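Does "Natural" Mean Anything? How to Read a Label Without Getting Fooled

Pick up almost anything in a store and it will tell you how great it is. The tag says soft. The tag says safe. The tag says kids love it. But who wrote the tag? The people who want you to buy the thing!

That doesn't make the tag a lie. It does mean you should ask it a few questions. 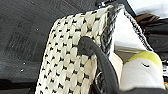
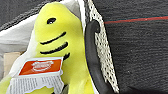 A woven basket and a yellow plush toy: what would you want a label to tell you?

PRALLMONT, September

Let's start with the word "natural." It sounds nice. It makes you think of sheep and sunshine. But plenty of natural things are no fun at all. Poison ivy is natural. So is mold. When a tag says "natural," ask: natural what? Cotton? Wool? Grass? If the tag doesn't say, you haven't learned much.

Now try "up to." Suppose a company called Gekano sells a night-light, and the box says it glows for "up to 42 hours." How long will yours glow? You can't tell. It could be 42 hours. It could be six. Both of those fit inside "up to 42."

"Up to" gives you the best number. The number you'd like to have is the usual one, and it might not be anywhere on the box.

Then there's "more." A blanket is "now 20% softer." Softer than what? Last year's blanket? A different company's blanket? A brick? A comparison needs two things, and labels love to leave one of them out. And how do you measure soft, anyway? Maybe someone has a good way. I'd like to see it before I believe the 20.

Here's a harder one. Say a box of Piltumach modeling clay claims that "kids chose it as their favorite." Sounds like proof. But how many kids were asked? If it was 700 kids from lots of different schools, that tells you something. If it was four kids and they all live on the same street, it tells you very little. And what else could they pick? If the only other choice was a box of dried-up clay, no wonder they chose the good one.

Old dates can fool people too. "Since 1978" only tells you when something started. A company can be old and make good things, and a company can be old and make junk. Its birthday doesn't settle it.

So are all labels useless? No. Some parts are worth reading, and they're usually the boring parts in small print. Look for what the thing is made of. Look for how to wash it. Look for the age it's meant for — that one is often there for safety, as when a toy has small parts a baby could swallow. Many countries have rules about these, so a company can get in trouble for making them up.

Try it at home. Find something with a tag and a grown-up who won't mind you looking. Read every word, big and small. For each claim, ask:

Could somebody check this?
How would they do it?
Is anything missing?

Cross out, in your head, all the words that fail. "Amazing" goes right away. So does "magical." What about "strong"? Maybe, if it tells you how much weight it can hold. See what's left when you're done. Sometimes it's half the tag — and sometimes it's only the washing instructions.

You can do the same with this article, by the way. I said old companies can make junk. Did I show you one?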